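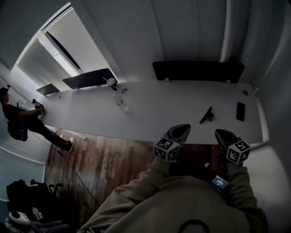

Welcome back to week two of textile care and repair, and tonight we're talking about knits: why they stretch, why they sag, why they pill, and what you can do about it before the thing ends up in the rag bag. A knit is one long yarn looped through itself, row after row, and those loops have slack in them. That slack is what lets you get a jumper over your head. It's also what lets the elbows go. Have a look at the olive-grey sweatshirt, at the heavy creases around the left elbow and forearm and the way the right sleeve bunches up near the wrist. A loose sleeve folds wherever the arm bends, and over a few winters those are the spots where I'd check for wear first (then the cuffs, then under the arms).

A bit of vocab, and I promise I'll keep it short. The columns of loops running up and down are called wales, and the rows running across are called courses. If you only remember one, remember wales, because when you sew a patch on you want its wales lined up with the garment's. I got this wrong on my favourite windcheater years ago and the patch pulled sideways every time I reached for the kettle. Still wear it, mind you.

Jersey, rib and fleece

Plain jersey is your T-shirt fabric. Smooth on the front, little bumps on the back, and it curls at a cut edge, which drives everyone mad. Rib is what you find on cuffs and hems, and it springs back much better because the loops alternate front and back and pull in towards each other. Sweatshirt fleece is a jersey with an extra yarn laid in behind, brushed up on the inside so it's fluffy. Wash it hot and tumble it hard and the fluff mats down, and no amount of brushing brings it back to what it was in the shop.

Fabric weight is given in grams per square metre. My old winter windcheater is a 400, and you'll feel the difference when the sample goes round. Heavier fleece holds its shape nicely but it takes forever to dry, so don't hang it by the shoulders on the line! All that water drags downwards and you end up with a dress. Dry it flat, or fold it over the line at the underarms.

Pilling

Pills are just short fibres that have worked loose and tangled into balls. Cotton ones tend to drop off by themselves. Polyester is stronger, so the balls hang on for dear life — this is why a blend can look scruffier than pure cotton of the same age. Use a fabric shaver with the garment flat on a table, and go lightly. I've put a hole in a cardigan by getting impatient, and it was a good cardigan too.

The darning exercise

For the second half you'll each get a swatch with a worn patch in it. We have two kinds this term. The Produra swatches are a cotton jersey and the Durura ones are a cotton and polyester fleece. Start with the Produra if you haven't darned before, it's much easier to see the loops.

Thread your needle with a length of yarn from your fingertips to your elbow, no longer or it'll knot. Begin well outside the thin area, in fabric that's still sound. Weave up and down along the wales first, leaving a tiny loop at each turn. Those tiny loops matter more than you'd think, as they give the darn a bit of room to shrink in the wash. Then turn the swatch and weave across, over and under. Don't pull tight. If it puckers, ease it back with the tip of the needle and keep going.

For the Durura, work from the right side and try not to drag the fluff through with your yarn. A finer needle helps. There are spare ones in the Skindudlow tin on the side bench, please put them back when you're done.

Before next Tuesday

Bring one knitted garment from home with something wrong with it. Thin elbows are perfect, so are frayed cuffs. Wash it first, please. Read the chapter on grafting in the course reader, and have a go at finishing your swatch if you ran out of time. If you need more yarn, ask for the Xue cotton in shade 2216 at the front desk, it's the nearest match to the Produra.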